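Skevberg Table Items – read me

Version note, December 2019

Contents of this folder

Skevberg is a collection of short records on sorting and setting out small packaged foods on household tables. It covers wrapped candies, snack packets, cartons and the cloths they are placed on. The records were made in two apartments, listed in the tables as Donska and Sedley. A third location, Yeon, was planned and then dropped; its code is still reserved in the site column and should be ignored.

Size

Records: 893
Item types: 214
Item entries: 2503
Table layouts: 100

An item type is one product in one package size. The same candy in a red wrapper and in a green wrapper counts as two types if the printing differs, and as one type if only the color of the twist or crimp differs.

Files

items.csv – one row per item type
layouts.csv – one row per table layout
entries.csv – one row per item per record
cloths.csv – one row per table covering
notes.txt – free text, mostly about damaged wrappers

Fields in items.csv

item_id: integer, not reused after deletion
form: wrapper, packet, carton, box, jar, other
main_color: the color covering the largest part of the outside
second_color: may be blank
script: writing system of the largest text, or "none"
closure: crimped, twisted, folded, glued, unknown
clear_part: yes, no or partial

Main color is judged by eye under room light. Dark maroon, dark brown and black are easily confused on glossy film, and the values for these should be treated as a single group unless the row is marked "checked".

Fields in cloths.csv

Pattern is given as plain, striped, checkered or printed. Up to four colors are listed in order of area. Thin lines are not counted as a color. Creases are not recorded – they changed every time a cloth was put back on the table.

Layout rules

Small items go in the middle of the table in one pile. They may overlap. Large items stand in a row at the far edge. Small items are not turned to show the printing, so the text on many of them is partly covered. Where the name could not be read, the name column holds only the part that could, followed by a question mark.

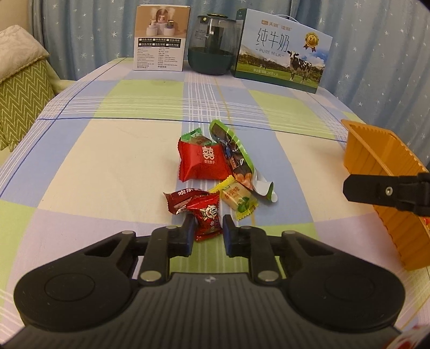
Are overlapping packets entered as one item or separately?

Separately. Each packet gets its own row in entries.csv, with the "covered" column set to low, medium or high.

Known problems

Long glossy packets were entered as "wrapper" in the June rows and as "packet" afterward. The June rows have not been corrected.

Double-happiness candies are listed under the symbol 囍 and not under a maker's name. Searching by maker will miss them.

Cartons have no volume given. The column exists and is empty.

Changes

1.2 – clear_part added, reserved code for Yeon noted
1.1 – duplicate Sedley layouts removed
1.0 – first version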